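Site visit: Savchuk commercial laundry, Staderbridge 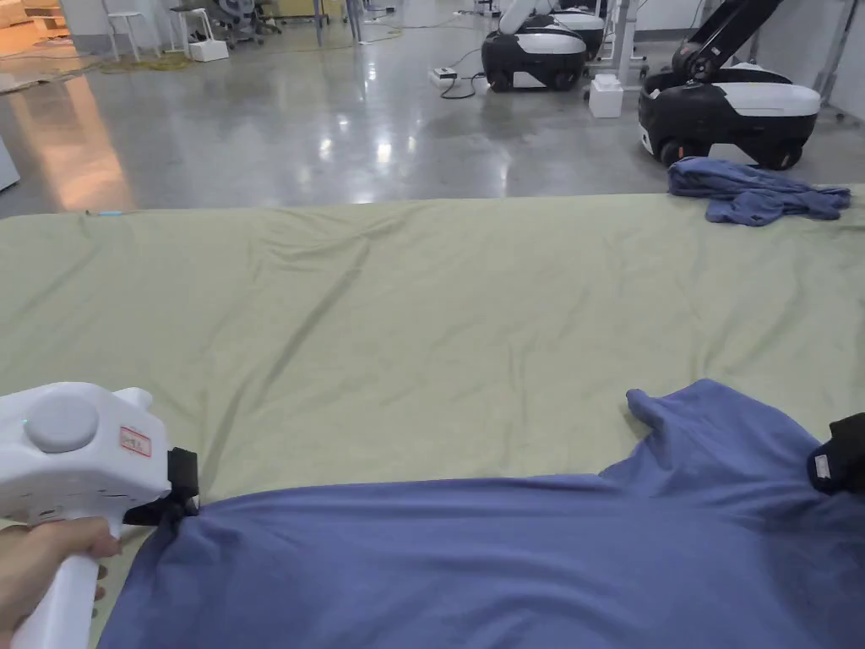

The visit was arranged to look at water and heat recovery. Savchuk replaced most of its wash line in October and agreed to show the new arrangement to a small group from the regional textile care association. The site handles hotel linen, aged-care linen and a smaller volume of residents' personal clothing, which is processed separately on the north side of the building.

We were met at the loading dock by the plant engineer, Leandro Vergara, who ran the tour. Hearing protection was required from the sorting area onward. Open shoes were not permitted and two of our group had to borrow boots.

Receiving and sorting

Soiled linen arrives in cage trolleys and is weighed on a floor scale before it enters the building proper. The soiled and clean sides are divided by a full-height wall, and air pressure is kept slightly higher on the clean side. Staff pass between the two through a wash lobby. The lobby is narrow and was the slowest part of the tour.

Sorting is by colour, fabric weight and customer. Aged-care linen comes in soluble-seam bags and is not opened by hand. Personal clothing carries a heat-sealed tag inside the collar or waistband. Mr Vergara said tag failure is the main cause of lost garments, and that it follows the dryer temperature more closely than the number of washes. The plant has lowered the dryer setting for personal items and accepts the longer cycle.

Wash line

The centre of the plant is a Drallitz tunnel washer. Linen enters at one end in batches and is moved through the compartments by transfer, with fresh water running against the direction of travel. Rinse water is collected and reused in the pre-wash. A press at the discharge end removes most of the remaining water and delivers each batch as a flat cake onto a shuttle conveyor.

The old line consisted of washer-extractors, and 4 of these have been kept for personal clothing, rewash and small coloured lots. They are plumbed to the same recovered water tank but can be switched to mains supply when the tank is low. This was done by hand valve on the day. An automatic changeover is planned.

Water and heat recovery

Most of our questions were about this section. Drain water from the tunnel passes through a rotating lint screen and then a shell-and-tube heat exchanger, where it warms the incoming cold supply. The screen is cleaned every shift. The exchanger is opened and brushed monthly, although the interval was shorter in the first weeks while lint was getting past a badly seated gasket.

Supply temperature after the exchanger is logged, and we were shown the trend on the control room screen. The curve drops sharply at each shift change, when the tunnel stands idle and no warm drain water is available. A buffer tank would flatten it. There is floor space for one beside the boiler, but the slab in that corner has not been assessed for the load.

Steam is raised at the south end of the building. The ironers still run on steam, and the dryers are gas fired. Condensate return pipework was insulated as part of the upgrade – the older valves were not, and the difference is easy to feel when walking past.

Finishing

Sheets are fed to the ironers by clip feeders with two operators to each. Towels go to an automatic folder. Personal clothing is folded by hand or hung, then placed in a numbered slot for each resident. The rack has 226 slots, of which up to 175 are in use in a normal week.

Batch tracking from the press to the packing area is done with Vidport software. It was down for part of our visit and packing continued on paper dockets. The backlog was being keyed in as we left.

Noise and lint

Noise was highest next to the press and lowest in the packing area, where conversation was possible without raising the voice. Lint control in the finishing hall was good at floor level. There was visible build-up on the upper cable trays, and Mr Vergara said these are vacuumed during the annual shutdown.

Items to follow up

Drawings of the lint screen housing, including the revised gasket detail.
Exchanger log for the period since commissioning.
Dryer settings now used for tagged garments.
Result of the slab assessment, if it goes ahead.

Members who want copies should contact the association office. Parking at Staderbridge is limited to the street frontage, and the dock lane must be kept clear for trucks.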